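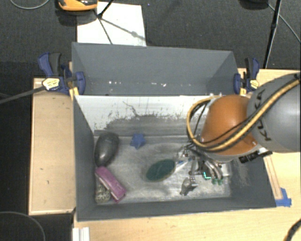 4. Filing your first match report

I'm assuming you've got your Tidgate login by now. If you haven't, ask Mercy Minja on the sports desk and come back to me.

1. Open a new story and pick Match Report from the list.
2. Type your headline. I keep mine under 50 characters - anything longer gets chopped on phones.
3. Paste in your copy as plain text.
4. Check the word count. The limit is 1000, but most of mine come in at 445 or so once I've cut the waffle!
5. Press Send to Desk.

Note: quotes need the speaker's full name and job the first time you use them.

Caution: don't press Publish by mistake. It sits right next to Send, and your story goes live straight away (yes, I've done it).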